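Plallow Reading Corner Set: User Guide
Section 4. Placing the cushions and reading in the seated position 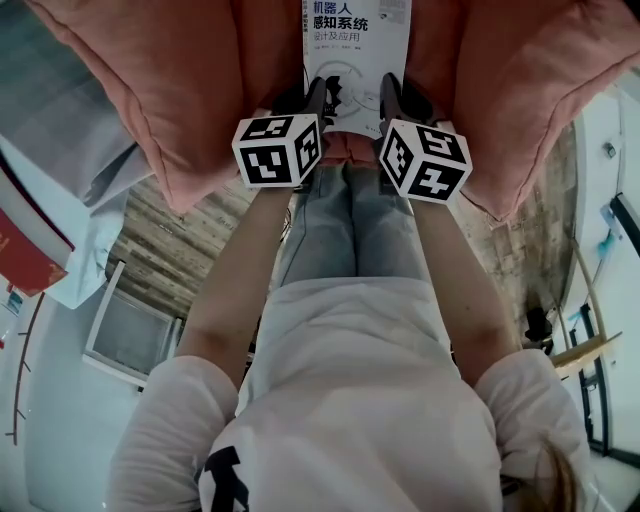
Fig. 4. Book held upright above the knees, with a large cushion on each side.

Before you start, please finish Section 3 (covers and zippers). The cushions must have their covers on and the zippers fully closed.

4.1 Placing the cushions

1. Take the two large cushions from the bag and shake each one well. If they were packed for a long time, leave them about 10 minutes in the open air so the filling can rise.

2. Put the cushions opposite your seat, with the zipper sides down. Leave a space between them that is a little wider than your book.

3. Press the middle of each cushion one time with your flat hand. The cushion should come back slowly. If it stays flat, shake it again.

4. Sit down and check the distance. You should see the book between the cushions without bending your neck strongly.

Note: The seat should be at least 80 cm away from any heater or stove. The filling does not like heat, and the color of the cover can change.

4.2 Sitting and holding the book

1. Sit with your back supported and bring your knees together. Knees that fall to the side will make the book lean also.

2. If you like, put a small piece of soft fabric on the knees. A folded small towel is enough.

3. Hold the book upright by its lower part, on the left and on the right. Keep the cover straight, so the two sides are at the same height.

4. Let your forearms come forward in a natural way. The shoulders stay low. If you feel that they go up, move the book closer to you.

5. For a heavy book, such as a university textbook, lower it until the bottom edge is resting on the fabric. For a thin paperback this is not necessary.

Caution: Do not push the book hard into the cushions to keep it standing. The corners of a hard cover can damage the seam. Damage of this kind is not covered by the Trarna guarantee.

Caution: Small children should not sleep with their face on the large cushions.

4.3 Adjusting

The book leans to one side: The cushions are perhaps not at the same distance from you. Move only one of them and check again.

The arms become tired: Rest after each chapter, or put a cushion under each elbow. Customers with long arms usually prefer the second way.

The cushions slide apart: This happens on smooth fabric and on leather. Put the anti-slip mat (Longate mat, sold separately) below them, with the rough side up.

The light is reflected on a shiny page: Turn the lamp, not the book.

4.4 After reading

1. Close the book and put it away from the cushions. Do not leave it pressed between them overnight; a soft cover can bend.

2. Shake both cushions and turn them over. Please do this also when you have used only one side for a short time.

3. Remove crumbs and hair with a dry soft brush. For spots, see Section 5. The covers in pink colors must be washed separately for the first 2 washes.

Text of this section: Tarık Ertürk. Checked by Gemma Barbieri, March.

Continue with Section 5, Washing and drying.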